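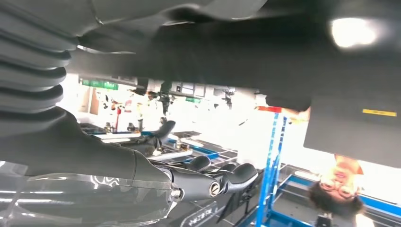
The black hand, lower left, with the workbenches up top.

By the time the bus reached Standden the rain had given up, and Delyth Griffiths, who had been told twice to bring boots, stepped down into the wet grass in her good shoes. She had come to judge the garden. There were 3 of them on the panel that year, but Cathal Hayes had a cold and Yaqin Zou had gone to the wrong village, so it was Delyth alone who rang the bell at the gate.

Fatemeh Dehghan let her in. She was a small woman with a very large hat, and she had been head gardener since before the tea room was built (and before the tea room before that one, which burned down).

"You'll want the long walk first," Fatemeh said. "Everybody does. They all go home and write about the long walk."

"What would you show me?"

Fatemeh thought about it for so long that Delyth wondered if she had heard. Then she set off the other way, past the rose beds and the glasshouse and the stone boy with no nose, down a path so narrow that the fennel brushed them on both sides. At the end was a brick wall, and against the wall was a pear tree, old and crooked and propped on two forked sticks.

"It was here when I came," said Fatemeh. "They wanted it out. We get 60 pears in a good October, and most of those the wasps have."

Delyth had a form in her bag with a space for visitor numbers and a space for parking. She had given a prize the year before to a garden with 1,000 tulips in it, all the same pink, and she could not now remember a single thing about it except that her feet had hurt. They hurt now, too. She sat down on the low end of the wall – it was soaking, but so was she – and looked up into the leaves.

"Is there any tea?" she asked, after a while.

"There is if you don't mind walking back for it."

"In a minute," said Delyth, and Fatemeh took off the hat and sat down next to her.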